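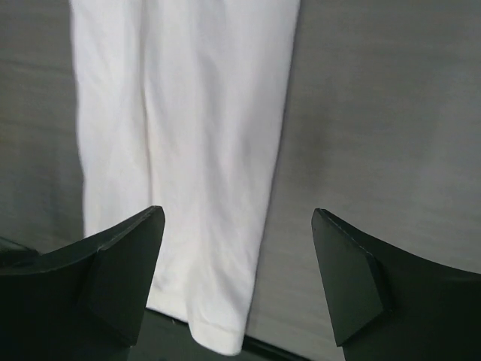

Home | Our Work | Visits | Publications | Contact

Report of a Visit to the Prindcombe Youth Rights Centre

In May a delegation from the Matar Foundation attended the annual open day of the Prindcombe Youth Rights Centre. The delegation was led by Francine Chisholm and included Nuwan Mridha, programme adviser, and Carla Sayegh, who prepared this report.

The Centre occupies a former primary school and offers courses in human rights education to people aged 14 to 25. It was founded with 31 students and now enrols 400 each year. Its director, Sawsan Hijazi, received the delegation at the main entrance and outlined the programme for the day.

The morning was given over to classes. Members of the delegation observed a session on the right to housing, in which students compared two tenancy agreements and drafted a letter to a landlord. The discussion was lively and at times went beyond the teacher's plan. A second session, on giving evidence to a public inquiry, was less well attended owing to a clash with the school bus timetable. The Centre has been aware of this difficulty for two terms.

After lunch Ambros Baumgartner presented Flustia, the Centre's outreach project in rural districts. Teams of trained students travel to villages and run evening workshops in halls and libraries. The project has reached 2000 participants to date. Mr Baumgartner explained that transport remains the largest single cost, and that 7 villages are on the waiting list – most of them in the northern valley.

The delegation then met the student council in private. Council members asked for longer opening hours during examinations and for course materials in more languages. They also wished to know how former students might apply for the Foundation's travel grants, and Ms Chisholm undertook to send the guidance in writing.

The delegation recommends that support for Flustia be renewed for a further year, and that the Centre provide a separate account of its transport spending. A return visit is proposed for the autumn term.

Comments

T. Okell: My daughter took the housing course last year and now helps her neighbours with their letters. Glad to see it mentioned.

Marguerite: Will the travel grant guidance be put on this site as well?

northvalley_reader: We have been on that waiting list since the winter. Please do something about the transport money.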